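Toilet tank fills by itself every so often at night, no puddle anywhere

Home Repair > Plumbing > Toilets
Posted August 21, 2024
Viewed 2,491 times

Montserrat Meléndez

We bought a small house in Rullimville in February and the only bathroom has a two-piece toilet that came with the place. For the last few weeks it has been running on its own. Nothing touches it. You hear water going into the tank for a few seconds, then it stops. I mostly notice it at night because the bathroom shares a wall with the bedroom.

What I have checked so far:

The floor around the base is dry. I put paper towels down overnight and they were dry in the morning.

The supply line and the shutoff valve are dry too. I ran a tissue around both nuts.

The chain is not caught under the flapper. It has a little slack in it.

The water level is under the top of the overflow tube. I don't know how far under it is supposed to be.

My water bill went up. The last one showed 3,365 gallons and the one before it showed 2,491. We did have family staying for part of that time, so I can't say for certain that the toilet did it.

The fill valve says Somari on the cap. The flapper is black rubber and leaves black on my fingers when I touch it. I have no idea how old either one is. My brother-in-law says to replace everything in the tank and be done with it. The man at the hardware counter says it is always the flapper. The full kit at Cuevas is $79 and I would like to know which part is bad before I spend that.

Also, the shutoff valve behind the toilet is very stiff. I got it to move a quarter turn and stopped. Is it safe to force it?

Three replies, sorted by votes

Abundio Camacho
17 people found this helpful

The hardware counter is probably right, but you can find out for free.

Water is leaving the tank and going into the bowl. When the level drops far enough the float drops with it, the fill valve opens, and you hear it run until the level is back up. People call it a ghost flush or phantom flush. Your floor is dry because the water is going down the drain.

There are only a few ways for it to leave the tank without getting on the floor. It can go past the flapper, it can go over the top of the overflow tube, or it can go out through a bad seal or a crack at the bottom of the flush valve. You can sort these out with food coloring and a pencil.

Dye test. Take the lid off and set it flat on a towel on the floor. Put several drops of food coloring in the tank, any dark color. Don't flush. Leave it for half an hour and look in the bowl. If there is color in the bowl, the tank is leaking into it. If the bowl is clear, leave it longer before you decide, because a slow leak takes a while to show.

Pencil test. With the tank full, shut off the water at the wall and mark the water line on the inside of the tank. Come back in an hour or two. If the level goes down and stops right at the top of the overflow tube, the fill valve was set too high or was not closing. If it keeps going down past that point, it is the flapper or the flush valve. If it does not move, the problem is on the fill side.

If it points at the flapper, close the shutoff, flush, and hold the handle down so most of the water goes out. Unhook the chain and pull the flapper off the two pegs on the overflow tube. Black coming off on your hands means the rubber is breaking down. I would replace it on that alone.

Before you put the new one on, run a fingertip all the way around the rim it sits on. It should be smooth. If you feel grit or scale, clean it with a nylon scrub pad. Don't use sandpaper or a wire brush on a plastic seat. If you feel a nick or a crack, a new flapper won't seal against it and you will be changing the flush valve, and on a two-piece toilet that means taking the tank off.

Flappers come in two common sizes, 2 inch and 3 inch. Measure the opening at the bottom of the tank. Take the old one with you to the store.

Leave a little slack in the chain, half an inch or so. With too much slack it gets under the flapper, and with too little it holds the flapper up.

On the water level, most tanks want it an inch or so below the top of the overflow tube. Many have a line marked on the inside of the tank or on the tube. If yours does, go by the line.

As for the $79 kit, I would hold off. A flapper costs a few dollars. If the fill valve shuts off cleanly and doesn't whine, there's nothing wrong with it.

Rutilio Figueroa
6 people found this helpful

Abundio covered the tank so I will stick to the shutoff valve.

Do not force it. If it is the old kind with a round or oval handle that takes several turns, the packing around the stem has dried out. When you crank on it, one of two things happens. Either the stem starts to weep at the nut behind the handle, or the washer inside comes apart and now it won't close at all. I have had both.

Work it a little at a time instead. Turn it a bit toward closed, back toward open, then a bit more toward closed. Use your hand. Hold the valve body with your other hand so you aren't twisting the pipe in the wall. If the stem drips afterward, snug up the packing nut behind the handle an eighth of a turn and see if it stops.

Before you do any of that, go find the main shutoff for the house and make sure it works. You moved in this year so you may not have had a reason to use it yet. In the older part of Rullimville a lot of them are in a box in the front yard, and the boxes fill up with dirt.

You can do the dye test without touching the shutoff. You can also change the flapper with the water on if you tie the float up so the fill valve stays closed. A piece of string and a pencil across the top of the tank does it. The pencil test is the only one that really needs the valve shut. 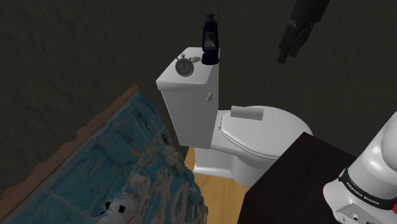
Renzo Lo Presti

I rent out a couple of units and deal with this every year. Mostly agree with the above. A few things to add.

Time it. Write down when you hear it fill, then write down the next one. If it is every few minutes you have a real leak and it will show on the bill. If it is once or twice a night it is slow, and the dye may need a few hours to show in the bowl. Do it before you change anything and again after, so you have something to compare.

Take everything off the lid before you lift it and put the lid somewhere it can't be kicked. They are heavier than they look and finding a matching one for an old toilet is a pain. I paid more for a used lid once than for all the parts that were inside the tank.

Stop using the drop-in cleaning tablets if you use them. The ones that sit in the tank are hard on rubber. I can't prove that's what did yours, but I quit allowing them and I change flappers less often now.

I have used Rollent flappers and the cheap store ones. Rollent lasts a bit longer for me. The cheap ones are fine if you don't mind doing it again.

I don't agree about leaving the fill valve alone. If you don't know how old it is, I would do both at once while you have the water off. Not the whole kit though.

Comments on this reply

Abundio Camacho: If her shutoff is as stiff as she says, I would keep the job small for now. Changing the fill valve means the supply line has to come off, and then that valve has to hold.

Renzo Lo Presti: Fair. Then shut off at the main and change the stop valve the same day.

Montserrat Meléndez: Thank you all. I did the dye test with blue coloring and there was blue in the bowl when I checked after half an hour. The opening measures 2 inches. I found the main shutoff, in a box by the sidewalk, and yes it was full of dirt. I'm going to get the flapper first and leave the stiff valve alone, using the string and pencil. I haven't felt around the rim yet.

Rutilio Figueroa: Feel the rim before you go to the store. If it's nicked you'll want to know that while you're there.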